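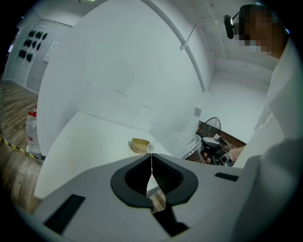
Figure 7.1 A hand-held gripper with two curved black fingers, the tips meeting at the top.

Chapter 7
Keeping Users After the First Week

Chapter 6 dealt with the ways in which people find an application and decide to install it. This chapter takes up the period that follows. It covers onboarding, the first session, permission requests, and the use of reminder messages, and it introduces the retention curve, which will be needed again in Chapters 9 and 10.

Learning objectives

After studying this chapter, students should be able to:
define day-one, day-seven, and day-thirty retention;
read a retention curve and compare two cohorts;
identify the steps in an onboarding flow where users leave;
plan a small test of a change to the first session.

7.1 The first session

The first session begins when a user opens an application for the first time and ends when the user leaves it. Designers often treat this session as a lesson. Welcome screens explain each feature in turn, and the user is expected to remember them. Most users do not read these screens closely. They arrive with a task in mind and look for the place to begin it.

The language-practice application Miteo, used as a running case in this chapter, was first released in February with an onboarding flow of nine screens. An account was required on the second screen, and permission to send notifications was requested on the third. In the opening month, 3,000 people opened the application at least once. Of these, 1,867 reached the end of the flow. The remaining users left before they had seen a single practice exercise.

The product lead, Imtiaz Pramanik, proposed that the exercise be moved to the first screen and the account request placed after it. His team did not adopt the change at once. It was tested with two cohorts of 100 users each, one receiving the old flow and one the new. Section 7.4 presents the test plan in full and discusses what cohorts of this size can and cannot show.

7.2 Terms used in this chapter

A cohort is a group of users who share a starting point, usually the day or week of their first session. Retention on a given day is the share of a cohort that returns to the application on that day. A retention curve plots this share against time. The curve normally falls steeply at first and then levels off – the height at which it levels off is called the plateau.

Students should take care with the word "active." Some companies count a user as active when the application is opened, and others only when a task is completed. Two reports that use different definitions cannot be compared directly, even when both describe the same application.

Before you read on

Choose an application you installed within the past month. Write down the screens you remember from your first session, in order, and mark the point at which you first did something useful. Keep your notes for Exercise 7.3, where they will be compared with the flows used by Jirnton and Hidano.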